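Fasting when you take medicine with food

Thu Vi
I want to keep the Lent fast with my church in Lornthorpe, but I take a pill with breakfast. Is a partial fast still a fast?

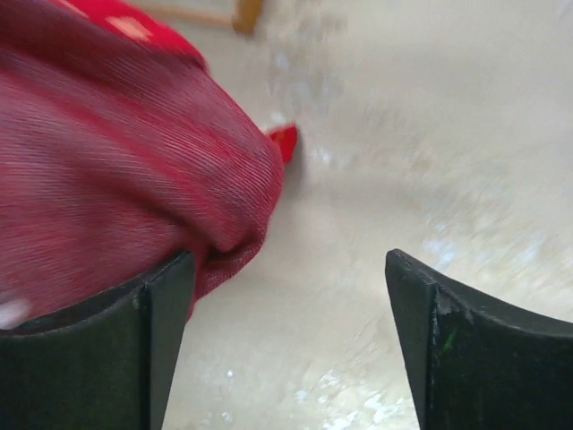

2 replies

Halvard Solheim
Yes. Ask your doctor first, then give up something else, like meat or sweets.
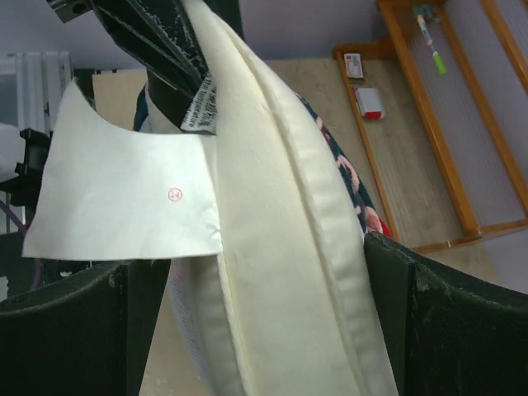
Loredana Caputo
Daniel only gave up certain foods (Daniel 10). I skip supper and pray then.

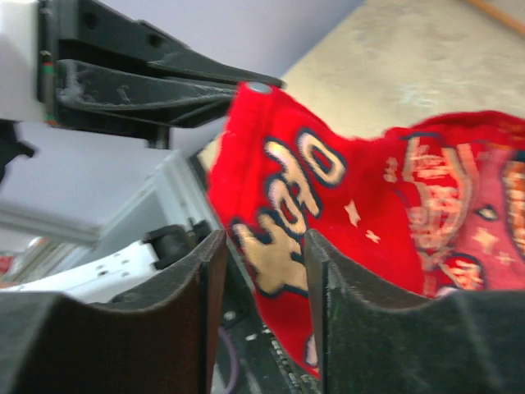
Druslow Prayer Team

New posts are read on Tue 5 March.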